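Vainio opens orders for Fisau hand-held gripper kit

2025-04-17

Vainio has opened orders for Fisau, a paired hand-held gripper kit for recording manipulation demonstrations without a robot arm. The operator works with one gripper in each hand, and the recordings are exported for training two-armed systems. First deliveries are due in August.

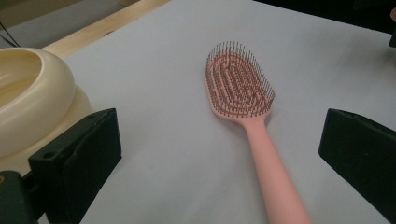
Each gripper weighs 700 grams and carries its own camera, which looks out over the fingers. The fingers are printed parts and can be swapped with a single hex key. Both units are cabled; a wireless version is not planned. Cable length is 5 metres as standard.

Aarne Koivisto, who led the hardware design, said the cable was kept to hold down weight at the wrist. "Batteries would have gone on the hand. We tried it and the operators tired sooner," he said.
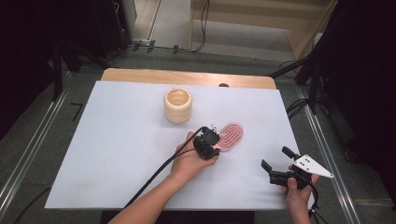
Calibration takes 15 minutes on first set-up and is stored per unit. The software runs on Linux only. Ulla Lindqvist of Kimstead, a test house that has had a pre-production kit, rated the recording tools as sound but found the manual thin on time synchronisation between the two hands. Vainio says a revised manual will ship with the kit.

Spare fingers are sold in pairs through the distributor Tronden, which also handles repairs.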